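PRESS RELEASE
For immediate use

Kindon opens its wheel trim swap room this October

If you've ever come back to the car and found one bare wheel and three smug ones, we might finally be able to help. I've been matching odd wheel trims for people from a stall at the Parnetti market for years, and in October we're moving indoors, to a proper room at Tisutum Yard with shelving, carpet underfoot and a kettle!

We're starting with 139 trims, most of them in 14 and 16 inch sizes, with a smaller stock of 13 inch ones for older cars (do ring first for those, they go quickly). Bring in what you've got, spares or oddments, and swap it for one that fits — or buy a single for a few pounds. 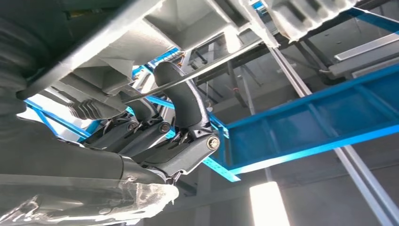 Jõgi, one of our regulars from the market days, told us a full set had always seemed daft when only one had gone missing, and asked whether we'd keep taking scratched ones. Yes, we will. Scratches don't bother us. Broken clips do, a bit, so every trim gets turned over and looked at from the back before it goes out for swapping.

The back is where you learn most about a hubcap anyway. The clips run round the rim, and they're what holds it to the wheel, so please don't lever yours off with a screwdriver if you can help it.

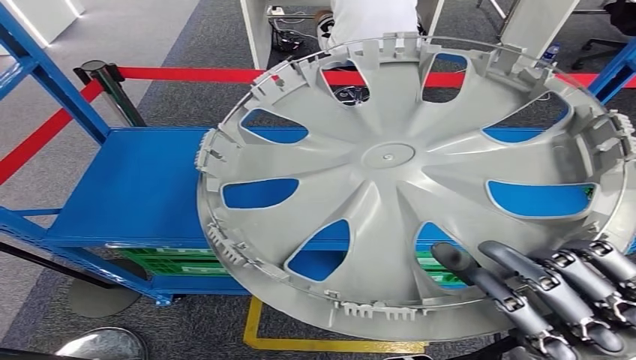 Plain grey plastic is what we get asked for most, and we're always short of it. If there's a lonely one hanging in your garage, bring it along and we'll give you a credit slip towards anything on the shelves.

We'll be open from ten in the morning until four, with free parking in the yard. Local papers and newsletters are very welcome to come and have a nose round before we open — just get in touch with the Kindon desk at Tisutum Yard and I'll put the kettle on.

ENDS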